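Learning to Dive From the Galley Up

The Prata leaves the harbor at Darka before six in the morning, and the first people awake are the ones who will be in the water last. A season on a small dive boat starts with filling tanks, rinsing wetsuits and making breakfast. Trainees who sign up with Alletus, the dive school that runs the boat, are told this on their first day.

The course lasts 11 weeks. Mornings are for guiding practice on the reef, afternoons for theory and equipment repair. Kitchen duty rotates through the whole crew, instructors included.

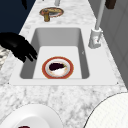

A plate with an orange-red rim in a white sink set into marble.

The work is physical. A trainee may move 175 tanks in a busy week, from the compressor shed to the dock and back again. Most say their shoulders hurt until the second month, when they learn to lift with their legs and stop trying to carry 2 at a time.

Diving skills take longer. Candidates have to hold a steady depth while watching a group, read the current from the way the sea fans bend, and keep track of everyone's air. On Drorkow, the deep reef north of the bay, the current can turn in the middle of a dive. Guides there carry a marker buoy and agree on a turning point before anyone gets wet.
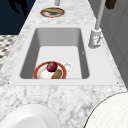

Food matters more than new arrivals expect. Divers get cold even in warm water, and a long gap between meals shows up as poor decisions in the afternoon. Lunch is served as soon as the second group is back on board, usually rice and vegetables, with fruit for the ride home.

Pay during training is low, though bunk and meals are covered. Those who finish can apply for paid guiding work with the school, and a few go on to become instructors. Others take the certificate home and dive on weekends.
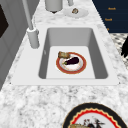 Eggplant on a red-rimmed plate.

Applications for the next course open in January. Candidates need a rescue diver card, a recent medical form and their own mask. Fins and regulators can be borrowed from the shed in Darka.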